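Vevell 206 Interior Wood Oil
Clear finish for boards, tabletops, shelving and wooden classroom materials

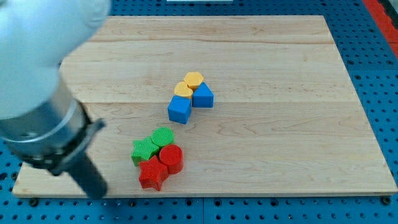 Wooden board and colored blocks.

Product code: 206
Can size: 900 milliliters
Finish: Clear, low sheen
Use: Interior only
Manufacturer: Manthorpe Surface Care, Kendon Works

Overview

Vevell 206 is a penetrating oil for bare or previously oiled wood. It is supplied to schools, libraries, child care centers, joinery shops and building maintenance departments. The oil soaks into the surface and leaves a thin, even film that can be renewed in small areas without stripping the whole piece.

The product is made at the Manthorpe plant in Kendon and replaces the earlier Vevell Standard Oil. Customers who hold stock of the earlier product may continue to use it until the date printed on the base of the can. The two oils should not be mixed in the same container, though 206 may be applied over a surface that was finished with Standard Oil once that surface is fully cured.

Suitable surfaces

Vevell 206 may be used on solid maple, beech, birch, oak, ash, cherry and pine. It is also suitable for birch plywood where the face layer is sound and has been sanded no finer than 180 grit. Very dense or naturally oily woods, including teak, take up less of the product and should be tested first on a hidden area.

The oil is not intended for floors, exterior joinery, saunas or surfaces in constant contact with water. It will not bond to varnish, lacquer, paint, melamine or other sealed coatings. Painted parts next to the work should be masked.

Vevell 206 is not offered as a finish for cutting boards or other surfaces where food is prepared. Manthorpe supplies a separate product for that purpose, and the customer desk can provide the order code.

Coverage

One can covers up to 86 square feet with a single coat on planed hardwood. Softwood and end grain absorb more, and a lower figure should be allowed for when ordering. Most new work requires two coats. A surface that is being refreshed usually requires one.

Preparation

Remove dust, wax, adhesive residue and cleaning products. Sand bare wood with the grain, finishing at 150 to 180 grit. Sanding with finer paper closes the surface and reduces the amount of oil it can accept.

Vacuum the work and wipe it with a dry, lint-free cloth. Tack cloths containing silicone must not be used. The wood, the oil and the room should all be at normal indoor temperature before work begins, and windows should be open or mechanical ventilation running.

Application

1. Stir the can thoroughly with a flat stick. Do not shake.
2. Apply a thin coat with a short-nap roller, a flat brush or a cotton pad, working along the grain.
3. Leave for 15 minutes. Add oil to any patch that has turned dull in that time.
4. Remove all surplus with a clean cloth. No wet oil should remain on the surface, in joints or along routed edges.
5. Allow to dry overnight.
6. Rub lightly with a fine white pad, wipe clean and apply the second coat in the same manner.

Surplus oil left on the wood will become sticky and attract dirt. If this occurs, rub the area with a pad and a little fresh oil, then wipe dry.

Drying and return to use

Under normal indoor conditions the surface may be handled the next morning and put into light use after two days. Full cure takes ten days. During this period the surface should be kept free of standing water, tape, plastic covers and rubber feet. Cool rooms and high humidity extend all drying times.

Small wooden articles should be laid on a wire rack, turned once after the surplus has been removed, and kept apart until fully cured.

Color

Vevell 206 is supplied clear. It warms the tone of most woods slightly, and the effect is more noticeable on maple and birch than on oak. Customers who wish to limit this change may order Wannasri White, a lightly pigmented additive measured into the can before stirring. One bottle of Wannasri White treats one full can. Partly used cans cannot be tinted accurately and should be kept for clear work.

Care and cleaning

Dust with a dry cloth. For marks, use a cloth that has been dampened with water and a small amount of neutral soap, and dry the surface promptly. Ammonia, bleach, abrasive powders and alcohol-based sprays dull the finish and should be avoided.

Where a building's cleaning schedule requires disinfecting, a short trial is advised on one item before the product is adopted across a room. The finish may need to be renewed more often in such rooms.

Water rings and light scratches can be repaired locally. Sand the mark with 180-grit paper, extend slightly into the sound area and apply one thin coat.

Safety and storage

WARNING: Cloths, pads and sanding dust soaked with oil can heat and ignite without an outside flame. Immediately after use, place them in a metal container filled with water and close the lid, or spread them flat outdoors to dry before disposal in accordance with local rules.

Keep out of the reach of children. Wear gloves. Avoid contact with the eyes, and rinse with water if contact occurs. Read the safety data sheet before use. A printed copy is packed in every carton and further copies are sent on request.

Store cans upright and tightly closed, away from frost and direct sunlight. Do not store above 121 degrees Fahrenheit. An unopened can keeps for three years. After opening, use within six months. A skin that forms on the surface should be lifted out whole, and the oil strained before use.

Ordering

Vevell 206 is sold by the single can and in cartons of six. Wannasri White is sold by the bottle. Orders from schools and public bodies may be placed on account and should state the product code, the number of cans and a delivery contact.

Carton orders received by noon leave Kendon on the next working day. The dispatch department is closed for stock count during the first week of August.

Unopened cans in good condition may be returned within 30 days of delivery. Tinted cans are not accepted for return.

Related products

Vevell Neutral Soap
Vevell White Pads, fine
Wannasri White additive
Manthorpe Lint-Free Cloths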